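Workshop Notes: Before You Let Two Arms Fold Your Shirts

I get asked every few weeks whether a pair of tabletop arms is worth it for laundry. My position hasn't moved much since January, when the folding cell at Warkwood pinched a cable, dropped one arm onto the rail and kept the other one pulling. The shirt tore from the hem to the armpit. A shirt is cheap. The same pull on a shirt sleeve with a hand in it is another matter.

The people who sold us the kit blamed the fabric. I blame the cable, and I'll tell you how to check yours.

Do the slack test with the power off. Push each arm by hand to the farthest corner it will ever reach, then to the nearest, and watch the cable the whole way. If it goes tight at one end, it's too short or tied in the wrong spot. If it sags low enough to brush the cloth at the other end, it will get picked up along with a sleeve sooner or later. Ours did.

Ties: leave room for the joint to bend. We had one cinched hard right beside the elbow, and the jacket had gone white and soft there. You could feel the break with a thumbnail. The Primix manual says to inspect cables "periodically," a word that means nothing to anybody with a job. We do it every 16 hours of running.

Keep connectors away from the work. A plug that stands up off the gripper will snag a collar. Turn it if the housing lets you. If not, tape over the edge, and put new tape on when the old stuff gets fuzzy.

Don't trust the stop button until you've pressed it. Ours from Kernden cut the left arm and left the right one live. It had been wired that way from day one and passed two demos. Press it with both arms moving and a rag between them, and do it again after anyone has touched the wiring.

Gravity is the other half. Some arms hold when the power goes and some just fall. Find out with a folded towel under the gripper, never with your fingers.

Start with short sleeves, laid flat. Long sleeves wander off toward the bases. Pull tags, pins and drawstrings out of the pile first. 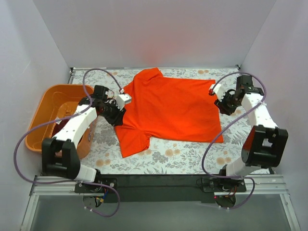 By Marcus Kasprzak
Sunday, July 1, 2018

The orange-red tee is what I use for checks, on a flowered surface, with the grippers over it and purple cable looping above. Bright plain fabric shows you right away where a wire crosses it, and one does cross the hem corner. I'd reroute that before a long run.

Wojcik sells a spring hanger that is supposed to cure all this. I tried one for 19 days. It kept the cable up and wore a groove in the jacket at the clip, so I'd call that trading one fault for a slower one. A loop of soft webbing did as well.

As for the claim on the box of 3000 folds without attention, I'd like to meet whoever stood there and gave it none. Check the elbow, check the ties, press the stop. Keep your own sleeves rolled up and stay out of reach while it's live.

Spare cables: order two. They're always backordered when you need the second.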